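Visit report: Varard packing plant, Mukedmont
Posted by Reshma Adams, 2019-05-19

The Varard site is at the far end of the Mukedmont industrial road, past the bus depot. Fourteen of us signed up for the open morning and all of us got in, after a wait at the gate while they found enough visitor badges. Safety shoes were lent out at the door. Mine were a size too big.

Varard packs small parts for other companies. The building has 335 people across two shifts, and the tour was led by Akua Sarpong, who started on the hand-packing line and now runs training for the cells. She took us through goods-in first, where little has changed. Pallets still come off the trucks by forklift and are checked against a paper sheet, and the sheet is typed into the system at the end of the shift.

The hand-packing hall is the part most of us wanted to see. Four of the old benches have been taken out and robot cells put in their place. Each cell has a pair of arms working over a covered table, and one operator looks after two cells. The arms do the small, dull handling that used to give people sore wrists. They are slow. Sarpong said a good packer still beats them easily over an hour, but the arms keep the same pace through the night shift.

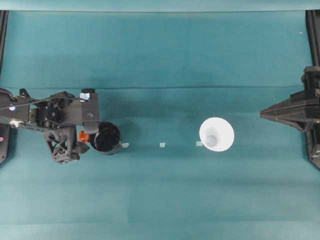

The operators used to be packers. They got six weeks of training, part of it in a classroom and the rest next to someone from Antwi, the firm that installed the cells. Pay went up one grade. In exchange they are on call for stoppages during the shift, and breaks are now staggered so that a cell is never left alone. Two people I spoke to disliked that more than anything else about the change. They used to eat together at noon and now they don't.

No one was laid off when the benches went, according to Sarpong, but people who left over the winter were not replaced. One of the other visitors pressed her on this and she answered it straight: there will be fewer packing jobs in the hall, and more work in setup and checking. She did not have a number for either.

We also saw the screen where stoppages are logged. The count since the cells were switched on stood at 2,546, most of them cleared by the operator in under a minute. The software is called Tukusano. The operators can add a note to each stoppage, and Sarpong reads the notes every morning. Several changes to the cells came out of them - a lower shelf for spares was one, a quieter alarm was another.

The tour ended in the canteen with coffee and a short talk from the shift manager, which was hard to hear over the dishwasher. The next open morning is in June. Sign up at the front desk or by phone, and bring your own safety shoes if you have them.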